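**Visit to Dahlgren, Iststead, July 13, 2019**

Five of us went over from the Plestelach works to see what Dahlgren is offering for the tasting room. I went because someone from the floor ought to, and I'll say now that I came back less keen than the managers did.

Sverre Hedlund met us and talked for most of the morning. The plan is called Florkard. An arm handles the sample cups, and the people who do that now get "moved up to judging". I asked how many judges one site needs. He said that was for us to decide.

Our room gets through up to 700 cups a shift. It's dull work and hard on the wrists, I won't pretend otherwise. But the women who do it also smell each sample as it goes by, and they've stopped bad batches that way. That isn't written in anyone's job description, so it isn't in Dahlgren's sums either.
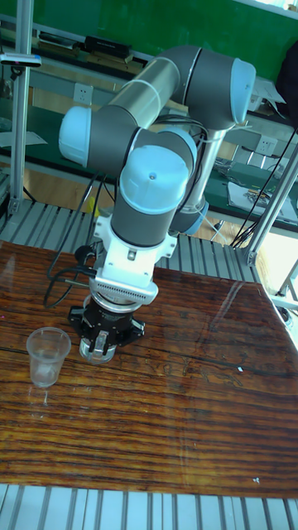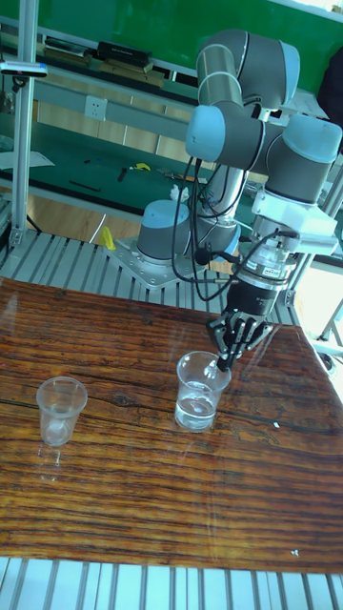

Florkard at work with clear plastic cups at Iststead.

I asked what happens when a cup is cracked, or two are stuck together. Hedlund said a person would be "on hand". So one person stands near the arm all shift waiting for it to go wrong. I did a job like that in January and would sooner carry the cups.

There was a figure of 2646 hours saved a year on one of his sheets. I couldn't get out of him whose hours, or whether cleaning and setting up had been taken off.

Lunch was decent. Before we sign anything I'd like the tasting room staff to go and put their own questions, without managers in the room.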